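Why Do Fruits Change Color?
From the Tritwood Children's Pages – Plants and Food

Have you ever picked up a pear that looked nice, took a bite, and found it hard and sour? The pear was not bad. It was only not ready. Today we will learn what happens inside a fruit when it becomes ripe.

Many fruits start green, and later they can become yellow, red, purple or brown. Some pears stay green or pale also when they are sweet, so the color does not always tell you the whole story.
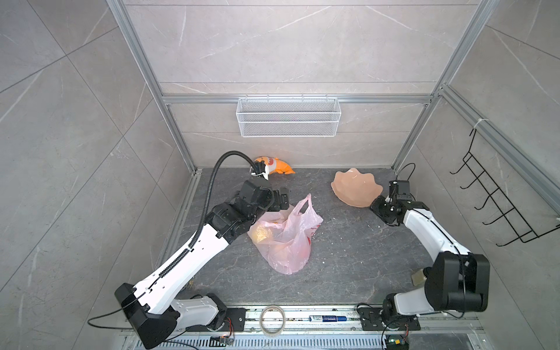
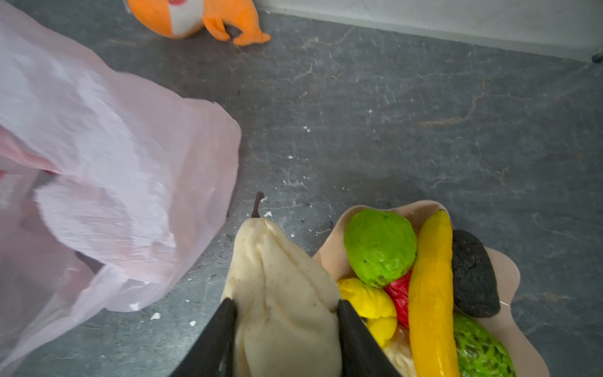 Where does the green come from?

The green color in a young fruit comes from chlorophyll (say it like this: KLOR-oh-fil). It is the same green that we find in leaves. Chlorophyll catches the light of the sun and helps the plant to make its food.

When the fruit gets ripe, it breaks its chlorophyll into small parts, and the green goes away. In a banana the yellow was already there, hiding under the green. In a strawberry the red is new – the fruit makes it while it ripens.

Why does it become sweet?

A young banana is full of starch. Starch is also in bread and potatoes, and it does not taste sweet. During ripening, the starch changes into sugar. The fruit becomes softer too, and it begins to smell good.

All of this is useful for the plant. A fruit has seeds inside, and the plant wants them to travel. A bird sees a red berry, eats it, flies away and drops the seeds in another place.

A gas that you cannot see

Some fruits make a gas called ethylene (ETH-uh-leen). It is like a message that says "Time to ripen!" Bananas, apples, pears and tomatoes all make it. Strawberries and grapes make very little, so they do not get much sweeter after somebody picks them.

Try it at home

You need 2 green bananas, one ripe apple and one paper bag.

1. Put one banana in the bag together with the apple. Fold the top closed.
2. Put the other banana on the kitchen table, far from the bag.
3. Start on a Tuesday, if you like, and look at both bananas every day after school.
4. Draw them each time with your color pencils. Write down which one turns yellow first.

When you finish, ask an adult if the bananas are still good. Very soft ones are nice in pancakes.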